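Section 4 — Getting the table ready for a tasting

For the Loureiro folding table, 75 cm model. Read section 3 first if the legs are still taped.

1. Open on a flat floor. Legs out, push until both locks click.
2. Slide the rings down over the hinges. All the way.
3. Stand it up — two people for this, edges only, never by the legs.
4. Press on each corner. Rocks? Turn the foot cap on the short side half a turn, try again.
5. Wipe with warm water and a drop of dish soap. Rinse, dry with a cloth.

CAUTION: No hot pans straight on the top. No bleach. Do not sit on it. Keep fingers out of the hinge gap when folding.

Note — old Tredora ring locks don't fit this model. Ask Armindo Caldeira for the newer ones, hes got a box of them.

6. Lay out food last. Cups at the back, napkins near the front, trash bag clipped on the left side.
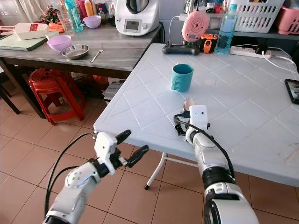
Spills go first, before anything dries. Sauce, syrup, coffee, all of it. A top with raised diamonds like this one holds liquid in the low spots, so use a soft brush along the lines and then the cloth. Same for crumbs. Light tan spoons get wiped and put back in the tub, dont leave them on the table overnight.

7. Fold in reverse order. Rings up, legs in, strap on.
8. Store upright, dry place. Missing parts — call Eduardo Aguiar before 10 in the morning.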